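Tuline Dual View camera app for phones and tablets
Record from two lenses at once, save as one clip or two

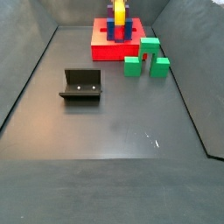 Overview

Tuline Dual View is a recording app for people who need more control than the camera app supplied with their phone. It runs on phones and tablets and works with any pair of lenses the device allows to be open together. Version 15 adds separate exposure lock for each lens and a new file browser.

Main features

Side by side, stacked or inset layouts, changed while recording
Separate focus, exposure and white balance for each lens
Sound from the built-in microphones or a plugged-in one
Interval shooting with up to 350 stills in a set
Colour presets from the Gerlach pack, 47 in all
Direct save to an external drive

Saving and sharing

Clips can be kept as a single finished video or as two separate files with matching timecode. Separate files take up more room but can be recut later in Brurow Edit or any other editor that reads timecode. Projects sync between devices through a Julora account. Sync is off when the app is first installed and can be turned on under Settings, Storage.

Requirements

The app itself takes up 81 MB. Older devices can open only one lens at a time, and on these the two-lens layouts are greyed out. All other functions work as normal. Recording at the highest quality setting is not available in low power mode.

Licence

One purchase covers phone and tablet. The Gerlach presets are included. A Julora account is free with the app, and Brurow Edit is sold separately.

Related products

Tuline Remote
Tuline Dual View for Schools
Brurow Edit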